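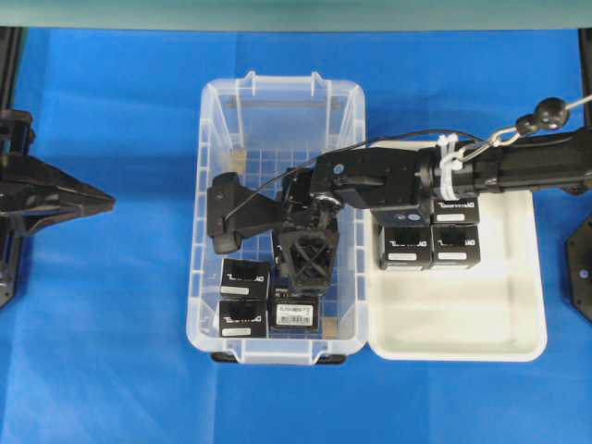
Sorting small boxed parts: bin, tray and cloth

Last updated: April

These notes cover small boxed parts, meaning anything that arrives in a carton you can close your hand around. Larger cartons go on open shelving and are treated on the shelving page.

Work surface

Cover the bench with a plain cloth before unpacking. A mid-tone color such as blue works well, as both dark cartons and white labels stand out against it. The cloth does not need to be pulled flat. Soft folds are acceptable under a bin. Under a shallow tray they are less so, and a tray that rocks should be lifted and the cloth smoothed with the flat of the hand.

Felt sheds and should not be used. Terry cloth catches on the corners of labels. An old cotton bedsheet, folded once and hemmed, is sufficient for most benches.

Bin

Use a clear plastic bin for incoming stock. Contents can be checked from the side without lifting anything out. A ribbed rim adds stiffness when the bin is carried by its ends. A grid molded into the floor keeps the cartons from sticking to the plastic, but it collects grit in the corners of the cells. Clean it with a dry paintbrush, 2 inches wide, and then a damp cloth. Do not use window cleaner on clear bins. It clouded one of mine over a single winter.

Mark bins with paper tape in a tan or cream color. Tape inside the wall lasts longer than tape outside, where it rubs against the next bin on the shelf. Replace it when the edges lift. Residue comes off with cooking oil, left on for 10 minutes and wiped away with dish soap.

Tray

The tray takes whatever has been checked. Keep it directly beside the bin, on the side of your working hand. A white tray with a low wall is preferred, and the wall should be low enough that the wrist clears it without being raised. Checked parts do not go back in the bin, even for a moment.

Cartons and labels

Turn cartons so that the barcode or part label faces up before storing. A logo on the lid tells you the maker and nothing more, and many makers print the same lid for a whole range. If a carton carries its label on the bottom, store it upside down. Fragile contents are the exception: write the part number on tape and put that on the top.

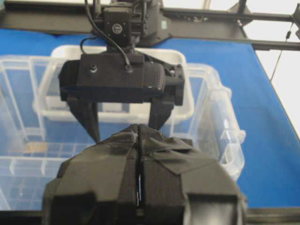
Handling

Pick up by two opposite sides, never by the lid flap. Lower the carton until it touches before letting go. If the fingertips slip on coated card, a rubber thimble of the kind sold for counting paper gives enough grip on small sizes. Cloth gloves are adequate for dusty stock but reduce feel, and loose threads at the tips should be trimmed.

Bin size

Leave free floor in the bin. Cartons packed wall to wall have to be tipped out to be read, and the point of the clear bin is lost. Ognjen Spahić fills his to the rim and reports no trouble, but his stock is all one part.

The Festska bins I use for overflow hold nearly 20 cartons of the smallest size in one layer. I do not stack a second layer. A full bin with metal parts in it gets heavy, and the handle tabs are the first thing to crack.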